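4.2 Backlash and Tooth Contact in Remanufactured Rear Axles

The second part of the study concerns rear differentials returned to service after a full rebuild. All units were drawn from medium-duty trucks operated by Zúñiga, a regional freight carrier, and were rebuilt at the Rirnby workshop under one written procedure. Each carrier was stripped, washed and measured before new bearings were pressed on. Ring and pinion sets were replaced only as matched pairs. Where a housing showed wear at the bearing bores, it was withdrawn from the sample and is treated separately in Section 5.

Backlash was measured with a dial indicator at four points on the ring gear. The pinion was held still during each reading, and the lowest and highest values were both entered in the record. Units in which the two values differed by more than the service limit were taken apart and shimmed again.

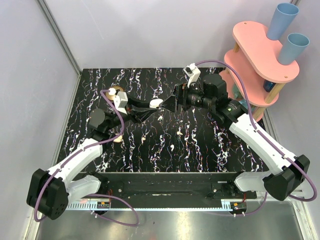
Figure 2. Two robot arms over a black tabletop with a marble-like pattern.

Tooth contact was checked with marking compound on the drive side and the coast side. A pattern set too far toward the toe was corrected by moving the ring gear; a pattern set too high or too deep was corrected by changing the pinion shim. These two adjustments affect one another, and the procedure therefore calls for backlash to be measured again after every shim change. In the earlier work of Toledo, this step was left to the judgment of the mechanic. Ulises Toledo has since supplied the original work sheets, which allowed the two sets of results to be compared on equal terms.

The axles were filled with Flarus gear oil and run for 700 miles under light load before the first inspection. Oil samples were drawn warm and sent to the Ketimier laboratory for metal content. The full record holds 1,986 readings, the last of them entered on 30/03/2022.

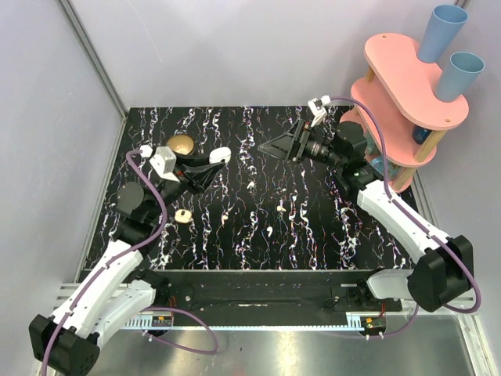

Why is backlash measured at more than one point on the ring gear?
A single reading cannot show runout. If the gear or its mounting flange is not true, the clearance changes as the gear turns, and a tight spot may be missed.

Bearing preload was recorded as turning torque at the pinion, first without the axle shafts and then with the complete assembly in place. The values are given by unit in Appendix B.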